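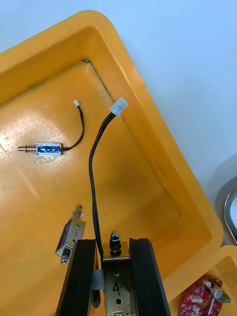
Pelkonen

FOR IMMEDIATE RELEASE

Felulell opens its parts counter to everyone in Karstead, one yellow tray at a time

KARSTEAD, June 2020 - I've been putting off writing this because I would much rather be at the bench, but the news is good and I want to get it out there. Starting this month, Felulell is selling tested small parts over the counter and by mail, and you don't need a business account to buy them. We're calling the new line Potlow. If you've ever had a coin door, a door latch or an old pinball flipper quit on you over one tired little part, you're the person we had in mind.

Up to now we've only sold to repair shops. People would call, tell me about the machine in their garage, and I'd have to say sorry, trade only. I got really tired of saying that! Back in February we tried a quiet run with walk-in customers, and 68 orders went out the door before we had even put up a sign. So now there's a sign.

The first Potlow parts are solenoids and the cables that go with them, and they live in big yellow plastic trays with rounded walls. I love those trays. They're scuffed and dusty and full of scratches, and I can't get the dirty line out of the seam at the back no matter what I use (if you know a cleaner that works on it, please write in). But the walls are high enough that a stray nut doesn't end up under the bench, and a little blue coil shows up beautifully against the yellow.

The little blue one is a push-pull solenoid, by the way. It has a brass-colored plunger with a spring on it and a short black two-wire lead ending in a tiny white plug. Small parts like that are what most hobby people ask me for. The bigger one with the silver frame is an open-frame type, so you can see the dark coil through the side, and it has a threaded stud with a nut at one end. When folks send me a note saying "I need a solenoid," those two are a nice reminder of why I always write back with more questions. Tell me the voltage, tell me whether you need it to push or pull, and tell me how you plan to mount it.

Then there are the cables, which I could go on about all day. The long black ones are two wires running side by side with a white connector housing on the end, and they are the part people forget to order. Please measure the run before you call, and then add a bit for the bends! Cables like to curl, and a cable that's pulled straight is a cable that's going to come out of its plug some day.

How Potlow works:

- We open with 24 different parts, and I'll add more as I get through the shelves.
- Every solenoid gets powered up and cycled before it's bagged. Any that stick or buzz go back on the bench.
- Orders ship within 2 working days.
- Each bag has a card with the voltage, the plug type and the stroke written on it by hand, so forgive my sevens.
- If you get the wrong plug, send it back unused and I'll swap it.

We're also doing a mixed bag of 8 parts for people who are just starting out or who teach a class. You get a few push-pull types, at least one open-frame, and leads to match. No two bags are quite the same, and I pack them with whatever seems fun that week. If you teach, say so in the order and I'll put in some spare plugs, as students are very good at crushing those.

Repair shops that already buy from us don't need to do anything. Your prices and your account stay the same, and your usual orders come first in the morning as they always have.

Counter pickup in Karstead is open on weekday afternoons. Please call ahead so I can have your bag ready at the door, and bring the old part with you if it's out of the machine already. I can learn more from a worn plunger than from a long email, though I'm happy to get the long email too.

Press who would like samples or a chat can reach me through the Felulell front desk.

###

News > Press Releases > Potlow Parts Counter

Search this site Enter keyword Go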